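Grukness issue tracker
Search issues, logs, wiki Go
Last updated: April, 16:40

Ticket 671: Grasp planner selects pinch points on the wrong object after depth filter change

Component: perception / grasp proposal
Reported by: Cadi Prothero
Status: fix merged, monitoring
Severity: 2
Affects: fold station, Plostimberg cell. Humphreys cell not affected (see below).

Summary

After the April update to the depth filter, the grasp proposal node started returning pinch points that do not belong to the garment. The planner accepts them, the arm executes a clean approach, and the gripper closes with no fabric in it. The state machine then reports GRASP_OK and continues to the drag step. No motion faults, no protective stops. The only sign in the log is a flat finger position trace after close.

Steps to reproduce

1. Start the perception stack with the default cell profile.
2. Lay one garment flat on the table, with some wrinkles.
3. Lay a thin cord or drawstring across it.
4. Request a grasp with strategy=ridge.
5. Repeat with the cord removed.

With the cord present, the top-ranked candidate is on or next to the cord in most requests. With the cord removed, the candidates move back to real folds.

Log, first pass

Checked the hand-eye calibration first. Reprojection error is unchanged from the last calibration and the touch-off test on the table corners passes. Reran it anyway with the Pernska calibration tool and got the same transform. Ruled out.

Checked the time sync between the depth stream and the joint states. The offset is 2 ms, well inside the limit. Ruled out.

Rolled back the motion planner to the previous release. No change in behavior. Rolled the planner forward again so that only one thing would be different from production.

Rolled back the depth filter. Wrong picks stopped. This points to the filter, or to something downstream that depended on the old output.

Log, second pass

The old filter applied a wide median before the height map was built. The new one is edge-preserving and keeps narrow features. The ridge detector was tuned on the old output, where anything narrower than the kernel was smeared out before the detector ran. With the new filter, a cord gives a sharp, continuous ridge with good contrast on both sides, and the score function rewards exactly that. A soft fold gets a lower score for being wide and uneven.

Dumped the candidate list for one request. The segmentation mask had 2,121 points left after downsampling. The mask treats everything inside the garment outline as garment, so the cord is included by definition. There is no color check at this stage.
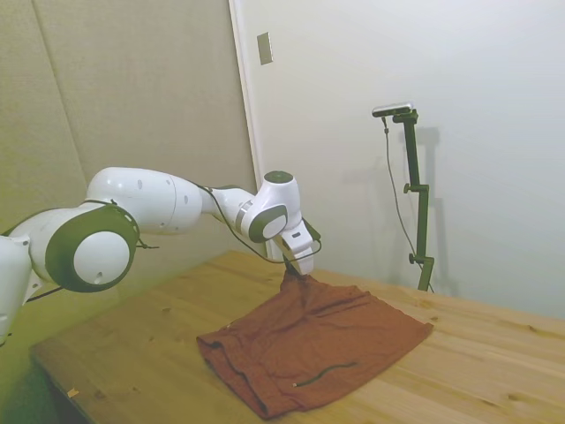 The ridge detector now has a minimum width test, applied before scoring. Any ridge narrower than the threshold is dropped from the list and written to the debug topic with reason=narrow. Height and contrast are no longer enough alone for a candidate to pass. With a rust-brown cloth on the table and a thin dark cord lying in an arc across it, the case is close to the one in the steps above, and the gripper is closed on a raised peak of the fabric, away from the cord. The width is measured in the height map and not in the color image, so a printed line on a shirt should have no effect on the result.

The threshold is a cell parameter (ridge_min_width). It is read at startup only. Changing it on a running node does nothing and gives no warning – opened as a separate item.

Why Humphreys did not see it

The Humphreys cell has its own profile, and that profile still pins the old filter. It will show the same fault as soon as the pin is removed. Please do not remove the pin until that cell has the new detector build.

False GRASP_OK

This is a second fault and would have hidden the first one for longer. The success check looked only at the close command returning without error. It now also requires the finger gap to be above the empty-close value. On failure it returns GRASP_EMPTY and the state machine requests a new candidate, up to the retry limit.

Verification

Ran 70 recorded requests through the new build offline. No top-ranked candidate on a cord. Two requests returned an empty list, both on garments with almost no relief. The old build would have picked a hem there. Acceptable for now – the fallback strategy handles it.

Open items

Warn when a startup-only parameter is changed at run time.
Retune the score weights for the new filter. The width test is a gate, and the weights behind it are still the old ones.
Add the cord case to the regression set.

Leaving the ticket open until the Humphreys profile has been moved over. – Cadi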